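Can a machine put the shopping away yet?

I spent nine years on the picking side of a warehouse before I moved to a desk, and I still get asked the same thing by family whenever a clip of a robot goes round. When can I have one? My usual answer is "for what?" and the conversation stops there. So I thought I would write down where I think things stand, going by the sort of chore most of us do without thinking: taking small things from one place and putting them in another.

In December I went to an open afternoon at Hindik, a shared workshop on the Bivutow estate. I took the bus, which was late, and got there at half past one. There was tea and a talk I mostly missed. The part I had come for was the sorting.

Sorting sounds like the easy end of the job. There is no cooking involved and nothing gets wet. A bin of small cartons is what I would have given a new starter on the first morning, and I would have expected them to be finished before the kettle boiled. For a machine it is a fair test. Cartons of the same kind lie against each other, and the gap between two of them may be too narrow for a finger to get into. A person nudges one with a knuckle and picks it up by the corner. A gripper with two fingers has to find a side it can close on, or push the pile about until there is one.
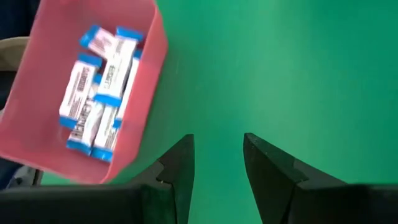
Small cartons in the bin, white with blue ends.

I have dealt with a lot of cartons like those. In the warehouse we had a line that handled them by suction, and it was very good at it as long as they arrived flat, one at a time and facing the right way. It managed 700 an hour on a decent shift. Then a new supplier changed the coating on the card and the cups stopped holding, and we were back to doing that line by hand for two weeks. The company that sold it to us had put 835 an hour in the brochure. I never saw it get there.

That line could do one thing. What people want at home is something that can do forty things badly and get better at them, and I think that is the right thing to want. My own kitchen has one drawer for foil, batteries, string and takeaway menus, and no machine built for cartons is going to be any use in there.

Packets are harder again. A box keeps its shape when you hold it. A bag of crisps changes shape as soon as you touch it, and the shiny ones throw light back at a camera. Clear plastic is worse, as the camera may see whatever is behind it. If you squeeze too gently the bag slides out, and if you squeeze too hard you have crumbs. I have watched a good few demonstrations over the years and I always look to see whether they include soft packets. Many of them stick to blocks and cups.

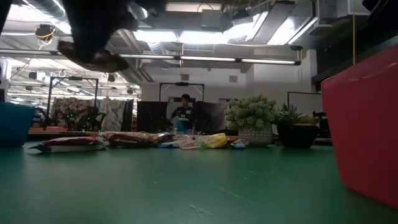
Filed under: Home and work, Machines

I was pleased to see a mixed lot on the table, bags and a box together, because a shopping bag is like that when you get it home. There were plants behind them too. A worktop in a real house has things standing on it, and a machine that needs the whole surface cleared first has given you another chore.

Now to the question I get asked. For shop-floor work I would say yes, in places, if the goods are regular and someone is on hand when it gets stuck. A friend's firm, Oyelaran, has gone that way with returns and is happy enough. The number I would ask any seller for is how often a person has to step in during a full shift. Speed matters less to me. A slow machine that can be left alone overnight is worth having, and a quick one that stops every few minutes needs somebody stood next to it.

For the house I would say no for now. You could buy something that will carry a tray or run a vacuum round the skirting. Putting away a week's food from Itine, with the eggs, the soft fruit and a split bag of flour, is a good way off. Price comes into it, and so does room. My kitchen is just over 2 metres wide and I can barely get past the bin.

I have changed my mind on one point. I used to think the hands were the problem. Having thought it over on the bus home, I would now say it is knowing what to do when the packet is not where it was expected to be. We trained people for that as well, and it took most of them about a month.

I will try to go to the next open afternoon and get there in time for the talk. If you have one of these working in a stockroom, leave a comment with what it handles and how often you have to go and rescue it.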